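Pre-Operation Inspection Checklist: Gripper Comparison, Bench 2
Site: Hellilum Automation Laboratory
Inspected by: Tyyne Pelkonen
Reviewed by: Keyvan Naseri
Date: May 4, 2018

Scope: This checklist covers the comparison of the Zakance and Sillen grippers on the desk-mounted sorting task. It must be completed before each change of gripper and kept with the trial record. Items marked Open must be closed before unattended running is permitted.

1. Emergency stop within reach of operator
Result: Pass
Comment: Tested from the seated position. Arm halted on both attempts.

2. Speed limit set for shared workspace
Result: Pass
Comment: The limit is stored separately for each gripper profile. Confirm it again after every change of profile.

3. Gripper mounting bolts tightened and marked
Result: Pass
Comment: Zakance unit remounted by O. Ekwueme following the January service.

4. Protective covering on hand secure and clear of joints
Result: Pass with comment
Comment: Folds in the plastic must not reach the wrist joint. Replace the covering at the first sign of a tear.

5. Cables clear of arm travel
Result: Open
Comment: Cables on the desk are to be bundled and fixed along the left side. The cable at the elbow requires a second clip – the present loop leaves too much slack at full reach.

6. Power strip secured
Result: Open
Comment: Move off the desk surface or fasten down. Drinks and bottles are not to be kept on the same surface.
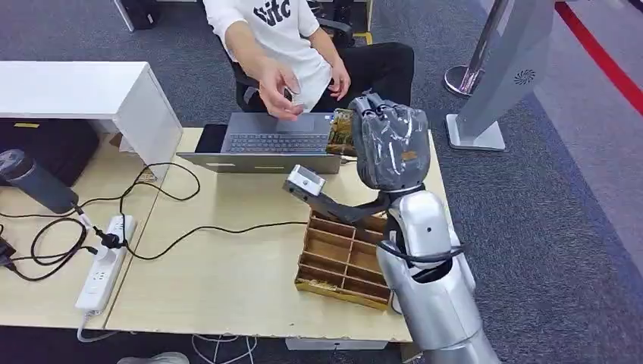 Bench 2, operator seated across the desk with the laptop open. Small block held over the wooden organizer.

7. Operator position
Result: Pass with comment
Comment: The operator may remain seated across the desk at reduced speed only. Hands are to stay on the operator's side of the laptop while the arm is moving.

8. Organizer fixed to desk
Result: Open
Comment: The Sillen fingers are wider and touched the partitions during setup, shifting the tray. A. Gebru to fit stops before the next series.

9. Grip release on loss of power
Result: Pass (Zakance); Open (Sillen)
Comment: Zakance held the block when power was cut. Sillen opened slowly and dropped it. Small parts only until the supplier responds.

10. Cycle count recorded
Result: Pass
Comment: Zakance 2,000 cycles, Sillen 113. The Sillen count is too low for a wear comparison. A further 100 cycles are requested before finger pads are inspected.

General comments
Either gripper may be used for attended trials. The controller supplied by Gallardo accepted both profiles without a restart.

Follow-up on items 5, 6 and 8 is assigned to Nicanor Ibarra. Item 9 remains with the reviewer.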